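Comparing two parallel grippers on a small bin-picking cell

This write-up covers how I compare parallel grippers before I commit to one for a bin-picking job. I put it together after running the Dallirero and the Baretti back to back on the same arm, and I had such a good time doing it that I wanted other people to be able to repeat the whole thing in an afternoon. You need an arm you already trust, a bin, a handful of identical parts and a spreadsheet. No vision system is required for the first round.

What you need

An arm with a tool flange that takes both grippers
A metal bin and a way to hold it still
Rectangular blocks, all the same size
A controller that can log finger position and motor current
A caliper, a marker and some masking tape

Step 1. Set the tool center point, twice

Mount the first gripper and teach the tool center point at the fingertips, closed. Write the values down. Then take the gripper off, put it back on and teach it again. If the two results differ by more than you can live with, sort out the adapter plate before doing anything else. Mine was a Kratochvíl plate with one slightly chewed dowel hole, and swapping the dowel fixed it completely. What a relief that was!

Step 2. Fix the bin

A bin that creeps a little with every touch will ruin a comparison, and you won't notice until the numbers stop making sense. Clamp it down or block it in, then touch off the same two corners of the rim at the start and end of every run.

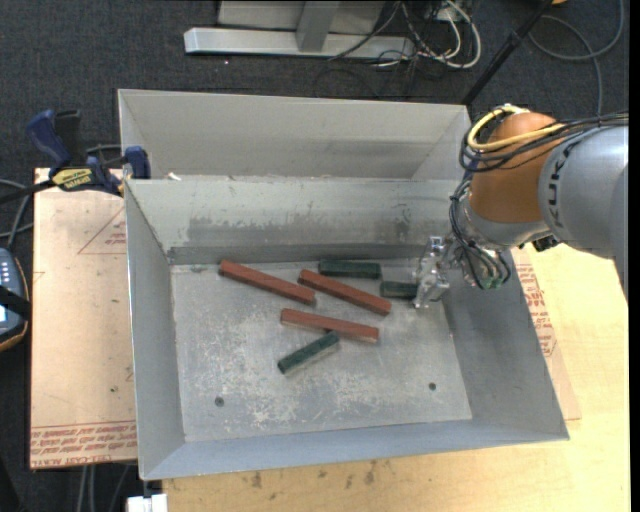 Finger clearance decides more picks than grip force does, at least with small parts. Before you run anything, jog the gripper down by hand into every spot where a part could end up and watch what the outside of the fingers does. Sloped bin walls are kind to you here, as the flare leaves room for the gripper body near the rim, but a straight divider isn't kind at all. The green block lying along the divider is the pose I'd try first with any new gripper. Approach it across its short side and one finger has to fit between block and metal, so turn the wrist and take it by the ends if your stroke allows. Go slowly, at 30 percent speed or less, and keep a hand near the stop.

Step 3. Run the picks

Use the same list of poses for both grippers. I taught 13, with blocks lying flat and turned at different angles, and repeated the list until I had 400 attempts per gripper. Put each block back on its tape outline in a separate practice tray before the next attempt. It's slow, but it means both grippers get the same chances.

Log four things for each attempt: the pose number, finger position at close, peak current, and whether the block was still held after the lift. Add a notes column! Some of my best clues came from scribbles like "twisted on the way up."

Step 4. Read the results

Sort by pose first and look at totals later. The two grippers were close overall, but the Baretti struggled whenever a block sat near a wall, and the Dallirero tended to spin blocks it had caught off center. Aiguo Long, who was running the controller, suggested cutting the closing speed in half on the Dallirero, and the spinning nearly went away. I love a fix that costs nothing.

Check the finger position at close as well. If it drifts through a run, look for a loose fingertip screw before you blame the encoder.

Step 5. Swap and repeat

Put the first gripper back on and run a short set again. If its numbers match the first time, your comparison holds up. If they don't, go back to the adapter plate and the bin corners.

The log template and the pose list are on the Custville shared drive, in the folder named gripper-tests.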